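Letters up, paper up, doors at 6 for Prallamach open night

The back room at the Mikkelsen building is just about ready. Crews were still taping and clipping at lunch for tonight's Prallamach open night, the October one, and the last job on the list was the display wall.

Black paper, floor rolls from Drido, hung in overlapping sheets and held along the top with binder clips. Not ironed. "You can't iron it, we tried, it goes shiny," said Wendell Montoya, who is running the room this year. He had 14 letters cut out of foam last week in pastel colors and said he threw out half of them for bad edges.

The ones that made it spell Fast UMI, two rows, pinned straight to the paper. The name goes up big so people walking in from the parking lot know which room they are in - last year a lot of them ended up in the Kakelano lobby next door and stood in the wrong line for coffee. 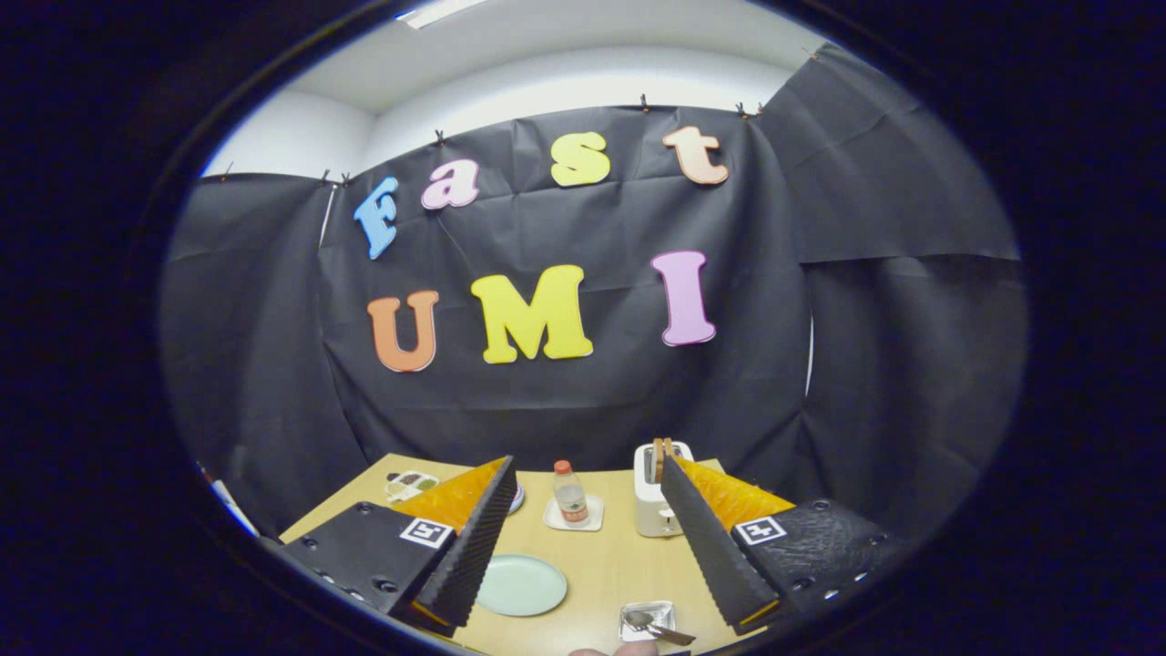
Tape was the first plan. It let go overnight, twice, and took a strip of paint with it the second time. So clips, borrowed from the front office, which would like them back. Pins for the letters. Montoya wants people to keep their hands off the wall untill closing, especially the smaller kids, who went for the letters last time and got two of them.

Turnout in the spring was 85. Organizers are setting up for more than that and have asked for extra folding chairs from Kakelano, no answer yet as of 1 p.m. The whole evening is being done on $2,178, most of it food and the room fee. The paper and foam together came to $34.

Parking is on the north side only, the south lot is being resurfaced. Enter by the side door, the front one locks at 5:30. Coats go on the rack in the hallway, not on the tables. Short welcome at 6:15, then tables open, food at 7 or when it gets here.

Cleanup starts at 9 and they could use a few more poeple for it. Anyone who can stay should find Montoya by the side door. The letters are being saved for the next one - the paper is free to whoever wants to roll it up and carry it out.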